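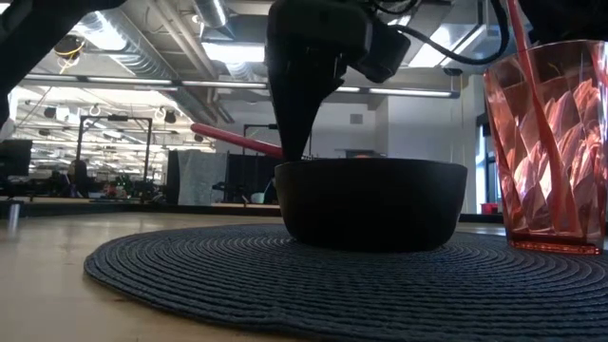

A black bowl on a navy woven placemat, with a faceted pink-red cup and straw alongside.

Placemats are back in Trindport, and I could not be happier about it. The town's monthly table swap drew its biggest crowd so far at the weekend, with 214 people coming through the doors of the old Delacroix showroom on Quay Street, and if you had asked me in April whether anyone would queue in the drizzle for second-hand bowls I would have laughed at you.

For anyone who hasn't been, the idea is dead simple. You bring tableware you're tired of, you get a paper token for each piece, and you spend your tokens on somebody else's. No money changes hands except for tea. Chipped things go in a crate by the door and are free to whoever wants them for the garden (I have three saucers under my geraniums already, so I walked past very fast).

I went with a box of white side plates I've never liked and came home with dark crockery and a bag of bright plastic, and I'm not sorry. Dark bowls were what everybody wanted this time. Matte black ones especially, the wide, deep sort you can have soup in or pile up with noodles, and they'd nearly all gone by eleven. The woman ahead of me in the queue took a set of seven and hugged them all the way to the car park!

Round woven mats did almost as well. There was a heap of them in navy, grey and a sort of mustard, and I'd say the navy is the one to have. A black bowl on a navy mat sounds gloomy when you write it down, but put it on a pale table and add something loud next to it, like a pink cup with a straw, and it looks like you meant it. My own kitchen table is a light one and I've been moving things about on it ever since, much to the annoyance of the people who want to eat there.

The loud cups were my favourite find. They're the see-through tumblers with the cut-glass sort of pattern on the sides that throw little diamonds of light about, and the children at the swap went straight for them. One small boy refused to put his down and drank his squash out of it before his dad had handed over the token.

The organisers tell me 900 pieces were swapped on the day, which beats the last one by a mile, and that 33 boxes of leftovers have gone to Rorix, the furniture charity on the ring road, for its starter packs. Those go to people moving into their first flat, and the charity says it is always short of cutlery, mugs and anything that stacks. It is less keen on wine glasses. It has a whole shelf of those.

There were grumbles too. The tea ran out at half past twelve, parking was a nightmare and the tokens were so flimsy that mine went through the wash in my coat pocket. Next time they'll be card. There is also talk of a separate table for serving spoons and ladles, which got muddled in with the forks and took some digging out.

The next swap is on 6th December, same place, doors open at ten. Allow, the café next door, is doing the drinks and has promised a second urn. Bring your pieces clean and wrapped in newspaper, and leave pans and electricals at home as there's no room for them. If you've got any more mats in navy, come and find me first. I need two to make up the set.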